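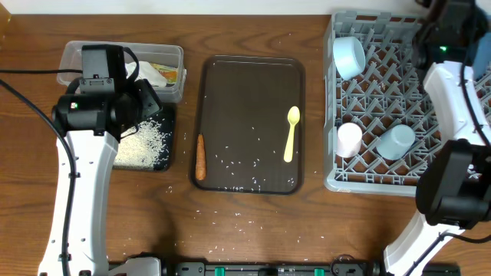

**Subject:** Dry goods quantities recorded wrongly after Prastell update
**Raised by:** Korirach site kitchen office
**Opened:** 26 Apr 2025
**Priority:** Medium
**Status:** Closed

## Summary of the fault

The Korirach kitchen office reports that deliveries of dry goods from Rathore are being entered in the Prastell stock system at the wrong quantity. Long grain rice, red lentils and plain flour are affected. Chilled, frozen and tinned goods are recorded correctly.

The fault was first noticed when the weekly stock sheet showed 46 kg of rice on the shelf. The delivery note and the storeroom check both gave a much higher figure. The difference caused the system to place a second order automatically, which the office cancelled by telephone before it was sent out.

## Information supplied by the site

- The Prastell desktop program is used on one computer in the office. The goods-in desk uses the browser version.
- Deliveries are scanned with a Trirex handheld scanner. The battery and cradle have been replaced under the existing service agreement and no scanning errors are shown.
- Staff have not changed any product records.
- The supplier has confirmed that pack sizes for the affected lines were revised this spring.

## Log

**Entry 1, service desk.** Ticket accepted. The site was asked to send the last delivery note, the matching goods-in report and an export of the product records for all dry goods lines. The site was also asked to switch off automatic reordering for these lines until further notice. Switched off and confirmed.

**Entry 2, service desk.** Documents received. The delivery note lists rice in sacks and the goods-in report lists the same delivery in bags. The number of items agrees in both, but the weight per item does not. The product record still holds the former bag weight.

**Entry 3, service desk.** The site was asked to clear the browser store on the goods-in computer and sign in again. This was done twice. A test entry gave the same result, and the fault was repeated on the desktop program. The browser has been ruled out.

**Entry 4, service desk.** Scanner settings checked with the site by telephone. The Trirex unit reads the full code, including the part which carries the pack size. The code is passed to Prastell complete. No fault found with the scanner and no replacement is required.

**Entry 5, site.** The office asks whether opened stock should be included in any recount. Part-used containers are kept on a separate shelf and have not been counted in earlier stock checks.

**Entry 6, service desk.** Opened stock should be left out. The system deducts a full pack when it is issued to the kitchen, and counting the remainder would enter it twice. Guidance on spillage and waste is in the Prastell site handbook under "Write-offs". Such losses should be entered by weight, using the reason code already set up for the site.

**Entry 7, second line.** The export shows 8 dry goods lines with a fixed pack weight. Where this field is filled in, the current version of Prastell uses it in place of the weight read from the code. Earlier versions did the reverse. The change is described in the release notes, although the wording there refers only to "weighed items" and could reasonably have been taken to mean the meat and cheese counters.

**Entry 8, second line.** Fixed pack weight removed from 5 lines as a trial. The site scanned one item of each against a dummy delivery and all were recorded correctly. The remaining lines were then amended in the same way and the dummy delivery was deleted.

**Entry 9, site.** Next Rathore delivery booked in without error. Stock sheet agrees with the storeroom. One line, semolina, shows a blank description on the printed shelf label.

**Entry 10, service desk.** The blank label is a separate matter and has been given its own ticket. Automatic reordering may be switched on again for all dry goods.

## Outcome

Cause: an out-of-date fixed pack weight on the product records, given priority by the updated program.

Action for the site: leave the field empty on any new dry goods line, and correct the opening balance for rice by manual adjustment.

Action for the service desk: request clearer wording in the release notes. The next edition is due in July.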